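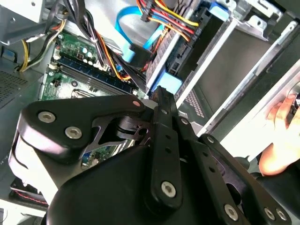 Tuesday, pm. Desktop from the Wenolville lot, job 1672.

Side panel off, board stays in the case for now. Green board, blue and black memory slots. Blew the dust out of the slots and went over the capacitors by eye, no bulging that I could find.

Memory test with 2 sticks: passed. Swapped them to the other pair of slots and it hung at start-up. Reseated, same again. Will try the Cabrera sticks before blaming the board.

Ghassan Hijazi wants the drive wiped before it goes on the Domik shelf. Not done yet, stuck at 3 when I left it.

To do: new coin cell, check the fan lead, write up the label.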